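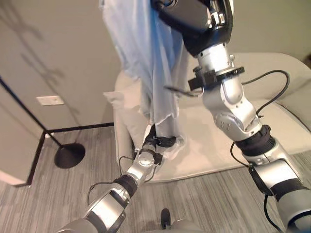 How to wash a sofa throw, cushion covers and the rest of the living room fabrics without ruining them

I love a wash day. Not clothes so much, clothes are a chore, but the big soft things that live in the sitting room and quietly soak up a whole winter of toast crumbs and cold feet. Get them clean and the room smells like a different house! It takes me a morning and part of an afternoon, and most of that is waiting.

What you need

A washing machine with a wool or delicates cycle
Liquid detergent for delicates (powder can leave white marks on dark knits)
White vinegar, the cheap kind
A bucket or a clean bath
Two or three old towels
A flat airer, or a normal one with a sheet laid across the top
A soft clothes brush

Step 1: Read the label, then test anyway

If the label says dry clean only, believe it. If there's no label (my favourite throw came from a market stall in Restley and never had one) dab a hidden corner with cool water and a drop of detergent, press a white cloth on it and wait 10 minutes. Colour on the cloth means a hand wash on its own, in cold water, and no soaking.

Shake everything hard out of the back door first. Then go over it with the brush, always in the same direction. You'll be amazed what comes off, especially if you have a cat.

Step 2: Sort by fibre before colour

Most of us sort by colour and stop there, but for throws and covers the fibre matters more. Cotton and linen can go together at 30 or 40 degrees. Wool and wool mixes go on the wool cycle, alone. Acrylic and fleece get a cool wash and a low spin, inside out if they're covers. Velvet I do by hand every time, after an incident with a mustard-coloured cushion cover that I still miss.

Close all zips. An open zip will chew through a loose knit in one cycle.

Step 3: Treat the marks

Tea and coffee: cool water, then equal parts vinegar and water, dabbed on and left for a quarter of an hour.

Grease: a tiny blob of washing-up liquid worked in with a fingertip. Rinse from the back of the fabric so you push the mark out the way it came.

Candle wax: leave the cover in the freezer until the wax is brittle, then snap it off. Great fun.

Ink: I've never beaten ink. Shahnaz Chowdhury swears by milk and I've tried it twice with no luck, so if you know the trick, please leave a comment.

Step 4: Wash

Don't fill the drum. A double throw should have room to tumble, and if you have to push it in with your knee it won't rinse properly. Use half the detergent you'd use for clothes. For wool, I choose a 600 spin and no higher.

Hand washing in the bath is easier than it sounds. Lukewarm water, a capful of detergent, swish, press, leave for a few minutes, drain, and rinse until the water runs clear. Never lift a wet throw by one end! The weight of the water will stretch it, so gather the whole thing up in both arms like a sleepy child.

Add a splash of vinegar to the last rinse. The smell goes as it dries, and the fibres come up beautifully soft.

Step 5: Roll and dry flat

Lay the throw on a towel, roll the two up together like a Swiss roll and kneel on it. Swap to a dry towel and do it again. Then spread it on the airer, tug the corners square and turn it over before bed. Keep it off the radiator, however tempting that gets in December.

Cushion covers can hang on the line by the edge opposite the zip. Put them back on while they're very slightly damp and they'll dry to the shape of the pad, with far less ironing.

Step 6: Plump and put back

Give each pad a good punch on all four sides, then stand it on one corner and drop it a couple of times to shift the filling. Vacuum the sofa before anything goes back on, and get the crevice tool right down the sides.
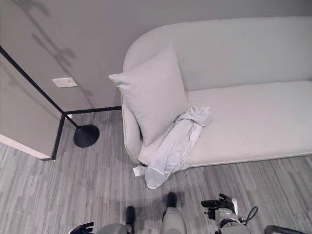 A big square cushion in the same pale grey as the sofa, tucked into the corner.

How often?

Throws every couple of months, covers the same, pads once a year if the label allows. Feather pads need a full day in a warm room and plenty of turning, as a damp middle will smell.

Next time: curtains, and how to get them down without losing the hooks.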